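# About Preltovum

We love processors! There, that's most of what you need to know about us. Preltovum is a small workshop that tests, sorts, cleans and rehomes desktop computer parts, and the CPU is the part we get most excited about. Something that fits in the palm of your hand can run a household's homework, taxes and late-night games for years, and then go on to do it all over again in somebody else's machine.

## How we got going

Thịnh Huỳnh started Preltovum in a spare bedroom with 3 test benches and a shoebox of processors that a local office was clearing out. He wanted to know how many of them still worked. Nearly all of them did, and he spent the next month building computers for cousins, neighbors and his old band teacher.

The bedroom filled up quickly (ask Thịnh's sister, whose bedroom it was). We moved to the Kerslake building one October, up on the second floor, with big north windows and a freight elevator that we share with a picture framer. We've been here ever since and we still like the stairs better.

## What we do all day

Boxes arrive in the morning, mostly from offices and schools that are replacing their desktops. We open them, log what's inside and pull the processors first. Old thermal paste comes off with a soft wipe and a little patience. Then each chip gets looked over on both sides under a good lamp - corners, edges, contacts - before it goes anywhere near a socket.

After that comes the bench. Every CPU runs under load for 10 hours, and we write down what it did in plain words as well as numbers. "Runs fine, a bit warm with the small cooler" is a real note from a real label, and we think it's more useful than a star rating.

Last year we sent 3,480 processors back into use. Some went out one at a time to people building their first computer, and some went by the tray to repair shops.

## Ciltwood and Prisunier

Ciltwood is our name for the complete desktops we put together from tested parts. They're quiet, they're easy to open, and there's a printed card inside the side panel telling you what every part is. We build them in small batches, so the list changes a lot.

Prisunier is our Saturday-style class, except that it moves around the calendar to suit whoever signs up! It runs for 3 hours and there's one job: seat a processor, fit a cooler, and get the board to start. You'll learn how to find the little corner mark, how to hold a chip by its edges, and why you never have to push. Kids are welcome with a grown-up, and grown-ups are welcome without a kid.

## Working with us

If you have parts to pass along, write first and tell us what you've got. Please leave processors in their sockets if you aren't sure how to take them out - we're happy to do that part. If they're already loose, a hard case or tray is best, with nothing stacked on top.

Visitors can come by in the afternoon, when the unpacking is done and there's room to walk between the benches. Ring the bell marked Preltovum and give us a minute to get down the stairs. Bring your questions, and bring the old computer from the closet too, if you can carry it. 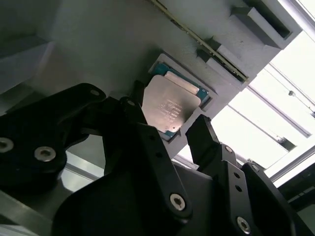
We can usually tell you on the same visit which processor it has and what else would fit the board. The kettle is by the door and the mugs are on the shelf above it.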